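3.2 Garment blanks and print preparation

All shirts used in the wear and wash series were crew-neck tees in 100% combed cotton jersey, bought from two suppliers, Skumo and Fadier, in adult sizes small to extra large. The Skumo blank is a side-seamed body with a ribbed collar. The Fadier blank is tubular and slightly heavier. Both were ordered in natural and charcoal so that ink opacity could be compared on light and dark grounds. Garments were pre-washed once without softener, tumble dried on low and conditioned overnight before printing.

The artwork was a wrap-around botanical design with fine line work at the collar and larger areas of solid colour at the hem. It was separated into six screens. Fine lines crossing a seam are the usual point of failure in all-over prints, and the design was drawn so that at least two leaf outlines crossed each shoulder seam. Water-based ink was used throughout. Plastisol was excluded because its hand feel would have identified the print method to the wearers.

3.3 Allocation and wear

A total of 581 shirts passed inspection after curing. Of these, 229 were set aside for laboratory laundering and the remainder went to wearers, who were asked to wash the garment at home in the way they normally would and to return it in April with a completed wash diary. Diaries with no entries were treated as missing and the matching shirts were left out of the shrinkage analysis, although they were kept for the colour readings.

Laboratory laundering followed the Murakami cycle, a warm wash with a cold rinse and line drying – chosen over tumble drying to separate fibre loss from heat shrinkage. Body length was taken from the high point of the shoulder to the hem, and chest width 2.5 cm below the armhole. Garments were laid flat without tension and smoothed by hand from the centre outward.
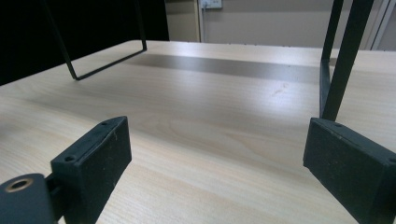

Figure 2. Work table.

Colour was read at fixed points on the collar, chest and hem with the Felero meter, giving 1510 usable readings once duplicates were removed. Cracking was graded against a printed scale by two assessors working separately, and where grades differed the lower was recorded. Seam crossings were graded on their own line of the form. Collar readings on the charcoal Fadier shirts were more variable than the rest, as the rib opens when the neck is laid flat and exposes unprinted yarn. These readings are reported separately in Section 4 and do not enter the pooled means.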